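문의 번호 258
분류: 유족 지원 포털 / 장례 절차 신청
상태: 해결됨
대상 시스템: Clirken 신청 관리, Bruvalach 알림 서버

접수 내용
Prakska 유족 지원 센터입니다. 종교별 장례 절차 안내를 신청한 유족에게 확인 문자가 가지 않습니다. 신청서는 정상 접수로 표시되고 담당 성직자 배정도 됩니다. 유족 쪽에서 접수 여부를 묻는 전화가 계속 와서 우선 처리를 부탁드립니다. 11월 양식 개편 이후에 들어온 신청에서만 확인됩니다.

1차 답변
알림 서버 기록을 조회했습니다. 발송 요청 52건이 오류 코드 400으로 반려되어 있습니다. 번호 형식 문제로 보여 신청서 원본 값을 대조하고 있습니다. 그동안 새로 들어오는 신청은 센터에서 전화로 안내해 주시기 바랍니다.

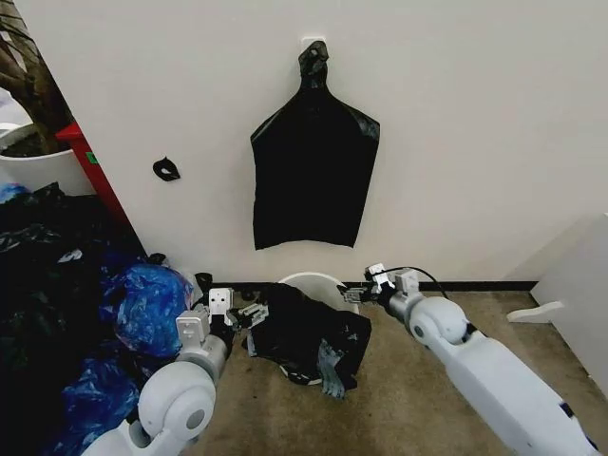 2차 답변
원인을 확인했습니다. 개편된 양식에 '희망 종교 의식' 항목이 추가되면서 연락처 항목의 순서가 한 칸 밀렸습니다. 알림 서버는 예전 순서대로 값을 읽기 때문에 전화번호 자리에 의식 이름이 들어갔고, 요청이 반려되었습니다. 배정 기능은 항목 이름으로 값을 읽어서 영향을 받지 않았습니다.

조치
1. 알림 연동을 항목 이름 기준으로 변경
2. 반려된 52건의 전화번호 재추출
3. 장례가 이미 끝난 신청은 재발송 대상에서 제외

센터 회신
재발송 후 문자 수신을 확인했습니다. 다만 Mwakyusa 지부에서 접수한 3건은 여전히 발송 대기로 나옵니다. 장례가 끝난 가정에 문자가 가지 않은 것도 확인했습니다.

3차 답변
해당 3건은 해외 거주 유족의 번호로, 국가 번호 앞의 더하기 기호가 빠져 있었습니다. 번호를 수정해 발송했고 모두 전달 완료로 표시됩니다. 입력란에 국가 번호 선택 기능을 넣는 건은 별도 요청으로 등록했습니다.

센터 회신
Mwakyusa 지부에서도 수신을 확인했습니다. 종료해 주셔도 됩니다.

처리 결과: 종료
후속 작업: 양식 변경 시 알림 시험 발송을 점검 항목에 추가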